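Workshop Tips: House Rules for a Small Bench Arm

Filed under: Workshop, Automation
Last revised November 2, 2018

These notes cover a small robot arm with a two-finger gripper, used at home for sorting, holding and light pick-and-place work. They assume the arm is already assembled and calibrated. Where the maker's manual is stricter than this page, follow the manual.

Before power-up

Clear the bench. Everything comes off, including pencils, tape and the cup of screws. An item left on the surface counts as part of the job, and if it is not in the program it does not belong there.

Check the stop button first, with the arm powered and still. Press it, confirm that the drives drop out, reset it. Mount the button where it can be reached without leaning over the work area. On the Rorkarlow bench it sits 14 inches from the front corner, on the side away from the arm.

Run every new program in simulation once from start to finish. Include the walls and the bench in the model at their true sizes. A model that holds only the arm will pass moves that drive the fingers into a wall. 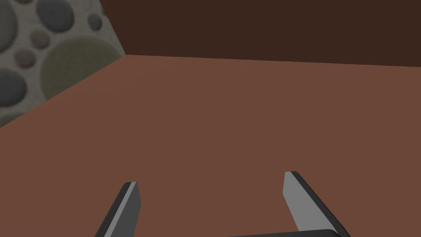 Set the bench height in software from a measurement taken at each of the four corners, and use the highest reading. Benches are seldom flat. Add a clearance margin on top of that and leave it alone, even when the gripper stops short of a thin part. Thin parts should be raised on a block.

Speed

First run of any program: lowest speed setting, one hand on the stop button. Second run: the same. Raise the speed only when two full runs have gone through without a correction. Any edit to the program, including a change of a single waypoint, puts the count back to zero.

Anyone else in the room stands behind the floor tape. The tape goes at full reach plus the length of the longest part being carried. Measure reach with the gripper fitted. Palesa Visser of the Bradmont tool library keeps a length of cord cut to this distance and tied to the base, and it is a quicker check than a tape measure.

Walls and other fixed surfaces

Treat a wall as a no-go zone with its own margin. Enter it in the controller as a solid plane, set slightly forward of the real surface. Rough finishes such as stone, pebble or brick need the plane set forward of the highest point. Do not average the surface.

Approach a wall with the fingers only when the task calls for it. Keep the approach slow and straight, and back out along the same line. Rotating the wrist close to a wall is the usual cause of a scraped finger. Do the rotation in open space, then move in. 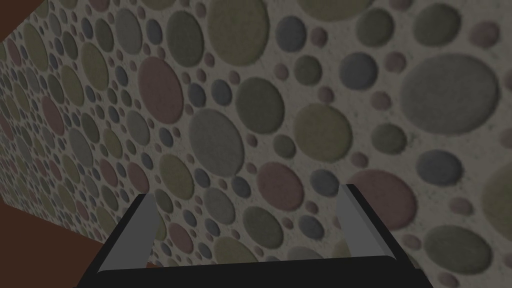 Decide the state of the gripper at each waypoint and write it down. "Open," "closed" and "holding" are three separate states. A gripper closed on nothing will report closed, and the program will carry an absent part to the drop point unless it is told to check the finger gap.

Finger pads

Wipe pads with a dry, lint-free cloth before each session. For oil, use a damp cloth with a drop of dish soap, then let the pads dry fully. Do not use solvent on rubber or foam pads. Replace them in pairs. One new pad opposite a worn one shifts the grip off center.

Confirm that the pads close parallel by gripping a strip of paper and pulling gently at both ends. It should resist evenly.

The log

Keep a paper log next to the bench. One line per session: program name, top speed used, stops pressed, parts dropped. The log here has run to 102 sessions since May. Of those, 77 needed no stop. Most of the others came down to something in the setup, usually a part placed the wrong way around or a height not measured again after the bench was moved.

Man-sik Ok, who wrote the first version of these rules for the Histimia newsletter, also logs the room temperature. His arm sits in an unheated garage and its joints run stiff below 62 degrees. He warms it up with slow, unloaded moves before any real work.

Shutting down

Send the arm to its park position. Open the gripper. Cut power at the wall switch as well as at the controller. Cover the arm if there will be sanding or sawing in the same room.

Related pages: Labeling Power Strips; Bench Lighting; Clamps and Soft Jaws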